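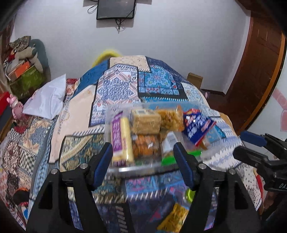
T. Cabrera

Blog > Robots > Teaching by hand

Snacks in a clear tub, two hand-held grippers, a patchwork cover. Stutel wants 400 runs of this kind of thing before its robot gets a turn. I did 17 one evening in April and my thumbs hurt.

My doubt is simple. I know which packet is slippery because I've eaten them all my life. The gripper records where my hand went, and I don't see how the knowing gets in there with it. Stutel says more runs will fix that. Trellden said the same to me about its remote arm, after about 20 hours of my steering it.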